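**From the equipment desk: the arm, the second arm, and the money**

The good news is that the robot budget has been approved. The bad news is that it was approved for the amount we asked for in December, when we were younger and had not yet been told what a mounting plate costs.

For anyone who skipped the last meeting (most of you, I have the sign-in sheet), the plan was to buy 2 arms for the sorting bench at the Luvar site. We had quotes from Grerent and Roria. Grerent's price was lower until we found the page where the controller, the cable and the software licence are sold separately, like the sides at a steakhouse. Roria's price included all of these, along with a training course in a city none of us wishes to visit.

So we're buying one arm this year and spending longer in simulation first. Simulated blocks cost nothing, they don't roll under the fridge, and a simulated arm can be driven into the table as often as you like without anyone filling out a form.
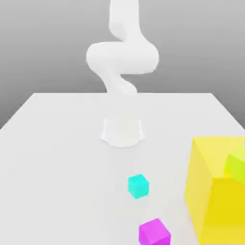

The licence for all this runs 3 months before it renews at the grown-up rate, so please use it. If you have a pick-and-place task in mind for next year, try it there before you put it on the wish list. Requests that arrive with a working simulation go to the top of the pile. Requests that arrive as a sketch on a napkin go in the folder with the other napkins.

Still unfunded: a gripper that suits our odder parts, a sturdier bench, and somewhere to plug it all in. Kanaujia has offered to lend us a gripper for 2 weeks, provided we pay the freight both ways. I've put the freight under "miscellaneous," a line that is now larger than "furniture."

The second arm moves to next year's budget, where it will be very happy beside the new photocopier. Send corrections to my arithmetic to the usual address, preferably before the purchase order goes out.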